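Chapter 6
Preparing a Horse for Its First Season in Eventing

After studying this chapter, the reader should be able to:
explain how the three phases of eventing make different demands on the horse;
plan the first months of conditioning work for a young horse;
keep a training diary which other people in the yard can also use.

Key words: dressage, cross-country, show jumping, interval work, recovery, training diary

6.1 Introduction

When Afiq Siregar brought the mare Loria to the Ogbonna yard in December, she had already done two years of flat work and some small jumping competitions. Her owner wished to start her in eventing in the spring. She was obedient and she had a good canter, but she had almost never galloped on grass, and she had not once been asked to jump down from a bank. In the first cross-country lesson she stopped at a log which was lower than anything she had jumped in the arena.

Cases like this are very common. A horse which is ready for one kind of riding is often thought to be ready for all of them. In this chapter we will see what is new for the horse when it comes to eventing, and how the rider can divide the work over the months before the first start. We return to Loria several times, and also to the gelding Clultum, who had the opposite problem: he was brave in the open field and very tense in the dressage arena.

6.2 Three phases, one horse

Eventing is made of dressage, cross-country and show jumping. The same horse and the same rider must do all three, and the scores are added together. In dressage the horse must be calm and must listen to small aids. In cross-country it must go forward at a steady speed over solid fences and uneven ground. In show jumping it must be careful, because every pole which falls brings penalties.

The difficulty is that good work in one phase can disturb another. Clultum was always fit from his hill work, and for this reason he came into the dressage arena with too much energy. His rider learned to warm him up for longer, mostly in walk, with many changes of direction. It took most of the season before his trot became regular.

The student should also think about the order of the phases. At one-day competitions it is often dressage first, then show jumping, then cross-country, but at some events the jumping phase comes last, when the horse is already tired. The training must prepare the horse for both.

6.3 Keeping a training diary

A training diary is the simplest tool in the yard, and many riders stop using it after a few weeks. At the Ogbonna yard the diary is a thick paper book. The rider writes the kind of work, the time, the ground and how the horse recovered. Dressage sheets from competitions, course plans and bills from the farrier are fixed to the pages, so that everything about one horse stays together.

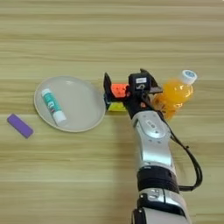
Figure 6.1 Glue stick on a shallow plate.

The entries should be short. "Canter work on the long field, breathing normal after a few minutes, a little stiff on the left rein" is enough. If another person must ride the horse the next morning, this one line will help more than a long conversation.

6.4 The first conditioning plan

For Loria the plan began with long walks on hard, level tracks. After this came trot work on gentle hills, and only then short canters with walking breaks between them. This last kind is called interval work. Her first course, at Gralley, was planned at 2,000 metres, but wet ground in the lower field made it necessary to shorten it to 1,139 metres. She finished without a refusal. She was still breathing hard when she came to the stables, and this was written in the diary too.

One mistake at this stage is to increase the distance and the speed in the same week. The rider should change only one of them, and watch the legs and the appetite of the horse for several days before changing the other. Section 6.5 describes how to measure recovery after each canter, and gives the full table of work for both horses.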